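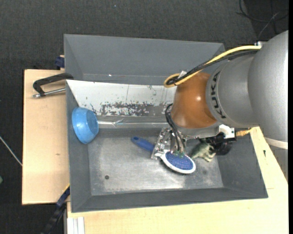 22/03/2026. Sorted the cleaning things for the wet bench today, which has been on the list since November. Réka wants one set of brushes per bench and no more borrowing across the room. I went through everything we had and put the candidates next to the bins. The blue and white one with the oval head is the type I would standardize on. It has a hole near the end of the handle, so it can go on a hook, and the head is wide enough to do a flat bin floor without taking all afternoon. The gray bins with the metal floor are the ones that matter here, as grit collects in them and ends up under the parts.

Old stock: most of the Bovwood brushes are finished. Bristles splayed, two handles split at the neck. Threw them out. Kept one for the drain.

Tried a quick comparison on a dirty bin before lunch. Ullska brush, dry, 40 strokes: loose dust gone, film still there. Same brush with warm water and a little of the Rondico soap, 42 strokes: clean to the touch, slight haze along one side. I didn't bother with a third run. Wet is better, as expected, but then the bin has to be dried or it marks.

Soap: 500 ml bottle, half left. Dilution on the wall sheet is wrong, it still gives the numbers for the old concentrate. Crossed it out in pencil. Bukola has the right sheet, ask her for a copy.

Hooks. Szilágyi sent the long ones again. They stick out too far over the sink and you catch your sleeve. Measured the rail at 91 cm between brackets, so there is room for all the brushes plus the dustpan if we use the short hooks. Left the long ones in the drawer under the vise.

Bukola's note, copied from the whiteboard before it gets wiped: rinse the brush after each use, shake it out, hang it head down. Do not leave it lying in a bin overnight. The bristles take a set and it never sweeps flat again.

To do
Short hooks, reorder (Réka Medve has the account login)
New dilution sheet on the wall
Colored tape on the handles, one color per bench. Blue tape is no use on a blue handle, get yellow
Check the second bin for scratches before it goes back on the shelf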